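The Kitchen at Cadwaladr: Gallery

Posted 16 Feb 2019 by Catrin Skyrme

Well, we have a kitchen again! If you've been following along since May you know it took a lot longer than we told everybody it would, and I have eaten more toast over the bathroom basin than any grown woman should. So many of you asked for a gallery that I finally sat down and sorted my folder. I had 327 pictures in it. Most of them are the same three things at slightly different times of day, so I've been strict with myself and this page is very short. More pages will go up as I get the other rooms sorted.

A little background for anyone new. Cadwaladr is what we call the house (it was on the gate when we bought it and we liked the sound of it). The old kitchen was dark brown from floor to ceiling, with a counter so low that Nerys got a backache just rinsing a cup. Nerys Foulkes is my sister-in-law and she drew the whole plan for us on graph paper, 17 versions of it, and I love her for every one.

The things people keep asking about:

The cabinets are from Plevatero, the plain white ones with no handles. I went back and forth on handles for weeks. I'm so happy we skipped them! I catch my pockets on everything and these doors just let me walk by. You do have to wipe them more than you'd think. My fingers always land in the same spots.

The counter is white too, and it has a shine to it that I didn't expect to love as much as I do. On a gray morning it picks up whatever light there is. Coffee wipes right off. I haven't been brave enough to test beets.

The faucet came from Triko, and we waited 40 days for it. Worth it. It's tall enough that the big stockpot goes under with no tipping, and the sprayer pulls down, so I can get into the corners of the sink without that awful cup-and-splash routine. My mother came for Sunday dinner and wouldn't let anybody else do the dishes.

And then there's the yellow. I wanted yellow from the very first day and everybody tried to talk me into white or sage. I brought home 32 sample cards. The one we picked is called Dritden Primrose, very pale, closer to butter than to lemon, and with the dark strips between the panels it doesn't feel babyish at all. The strips were Nerys's idea. She drew them in pencil on version nine and never took them out again, and she was right!

My favorite spot in the house now:

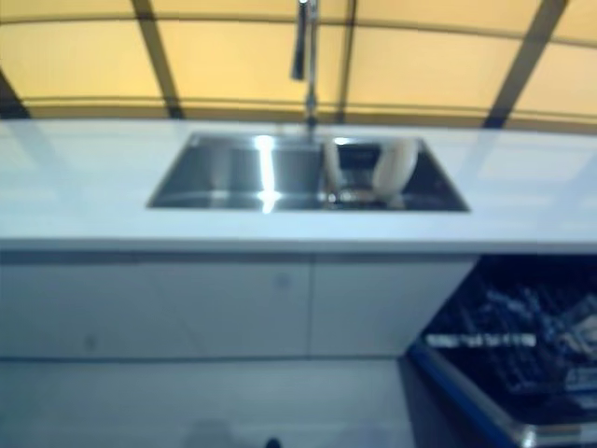

The sink and the tall faucet, with the pale yellow panels behind.

I stand right there with my first cup every morning before the dog wakes up.

Still on the list: a hook for the dish towel, a decent lamp for the other end of the room, and something to go on the shelf by the door. I'd love to hear what you keep next to your own sink, too, so leave me a comment. Next page will be the pantry, as soon as I can get the door to close.

Back to all galleries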